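Getting Ready for Automation: The Plendton Bench Gallery

Welcome to our bench gallery! This page started as a planning folder for our small automation shop in Plendton, and it grew into something we keep open on the big monitor whenever there's a purchase to talk over. We're putting together a tabletop automation bench, starting small and buying in stages, and the page is where the work and the money notes live side by side.

If you're at the stage of comparing quotes and wondering what you forgot, we hope there's something useful in the notes. We had a great time putting the plan together (yes, even the spreadsheet part), and we've left in the bits we changed our minds about.

How the budget is set up

We split everything into three pots: the big machine, the work surface, and the small stuff. The big machine gets all the attention in meetings, and fair enough, it's the fun part! But the small stuff is where our first draft fell apart. We had one line that said "accessories" with no figure next to it, and once we started filling it in, it ran to 16 separate items - clamps, cable clips, fasteners, spare fingers, labels, a decent set of hex keys, and on and on.

The bench surface and practice parts came to $766 in the final version. That covers the panels, boards, shape blocks and all the mounting hardware, and it's the line we'd defend hardest if somebody came around looking for savings. Everyone who trains on the bench uses those parts, every single session.

The work at hand

Shape blocks on the maple-colored board, with blue pegboard underneath. We love these little parts! Stars, a heart, a cylinder, a cube - each one asks for a slightly different grip, so a cheap set of shapes gets you a lot of practice out of one setup. 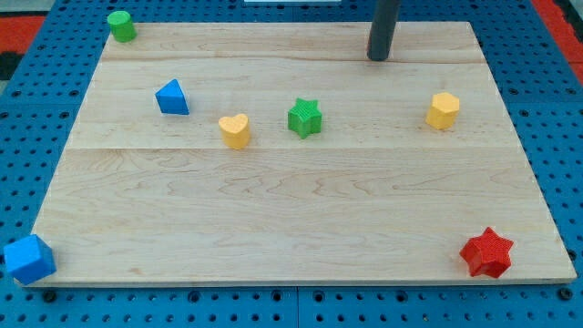

Should we buy practice parts before the arm arrives, or wait and see what it can handle?

Buy a small set early, as long as you know the gripper opening from the spec sheet. You can lay out the bench, check your reach and write your first task list while you're waiting on delivery, and you can always add bigger or odder parts later from the second-stage budget.

What we'd tell another shop about surfaces

Go for a grid. Holes at a regular spacing mean you can put a fixture in the same spot on Monday that you had it in the week before, and you can write that spot down in a way other people understand. We number rows from the front and columns from the left. Pick any system you like, but pick it before the first fixture goes on.

A plain board on top of the grid is a nice second layer. Boards get scratched, and swapping one costs very little next to replacing panels. Our plan has one spare board per bench, ordered at the same time so the thickness matches. We learned to ask about thickness after getting two quotes for the "same" board that differed enough to throw off a height setting.

Color is worth a thought too. If vision is anywhere in your plans, even a couple of years out, get parts in strong colors and a surface that contrasts with most of them. It adds next to nothing to the price at the ordering stage.

Comparing the quotes

We took two full quotes, one from Kelmendi and one from Trillel. Kelmendi came in lower on the base equipment and had the friendlier paperwork. Trillel bundled installation and a day of training, which we'd priced separately at first and then realized we were going to need either way. Once we lined the two up item by item the gap got a lot smaller.

We went with Trillel for the equipment and bought the cabling and power supplies separately. For scheduling and parts tracking we're using Skiselex, which we already had a license for - one less line on the sheet, hooray!

A few lines people leave out

Freight and unloading. Ask if the price gets the crate to your door or to your bench.

Floor space on paper. Tape the footprint on the floor and walk around it for a week. Ours moved twice.

Training time. We set aside 5 half days per person, and we count those hours as part of the project cost.

Spares. Gripper fingers wear, and so do cables. We keep 6 sets of fingers on the shelf and reorder when we open the fourth.

A second look at power. Our back wall has plenty of outlets and all of them are on one circuit. An electrician's visit went into the plan after that.

Software renewals. First-year pricing is lovely. Get the second year in writing.

Where the plan goes next

Stage two is a parts feeder and a second board layout, so two people can prepare tasks without clearing each other's work away. We're hoping to have the quotes in by August, and we're already arguing happily over tray sizes. There's also a wish list pinned by the door with a tool changer at the very top, underlined several times in different pens.

We'll add more pictures as the bench fills up. If you're planning something similar and want a copy of our blank budget sheet, use the contact form and mention the bench gallery - we'll send over the current version, including the tab where the accessories line finally got its figures.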